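Home | Journal | Office Notes | Archive | Contact

This site uses cookies to remember your preferences. Accept | Manage settings

On the Keeping of Binders in a Low Cabinet

2026-07-10

The review of paper records at the Undcombe office, begun in January, has now reached the low cabinets beside the desks. I have been responsible for these records for several years and set down the present arrangements for colleagues at other sites who have asked about them.

The office held 103 binders when the review opened. Most contained supplier correspondence, chiefly with Koster, and had been retained well past the period required. Thirty-seven were kept. The remainder were sent to the Humley store or had their contents shredded.
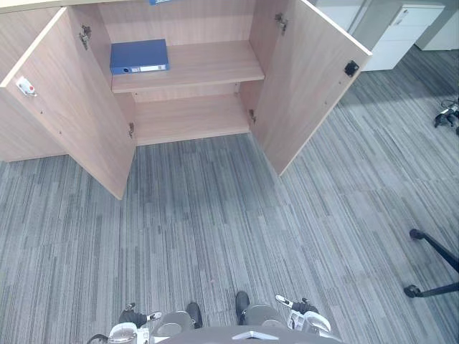
A binder in current use is laid flat, with the spine toward the doors. I am aware that this departs from general practice. An upright binder requires neighbors to support it, and a shelf that has been thinned out no longer provides them. The binder leans, the rings are strained, and the lower corners of the pages begin to curl. Laid flat, it may be drawn out by the finger hole and returned without disturbing anything else.

Labels are to be written by hand in block capitals and should give the subject first and the year second. Printed labels were tried for one season and tended to lift at the ends.

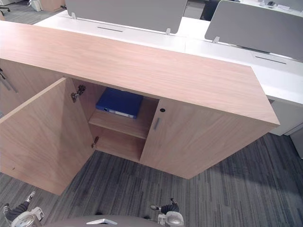 The question of free space has been raised more than once. It is my view that a shelf need not be filled merely to justify the cabinet, and that up to 13 binders may reasonably be added before any further furniture is considered. Stationery, spare cables and coats are not to be stored with the records. Doors should be closed at the end of the day and the key returned to its hook.

The Jokari project files remain outstanding. Their index runs to 177 entries, several of which refer to folders that have not yet been found. I expect to take these up once the Humley inventory has been received.

Recent posts
Notes on the Humley Store
Retention Periods for Supplier Letters
A Revised Key Register
Labels, Ink and Legibility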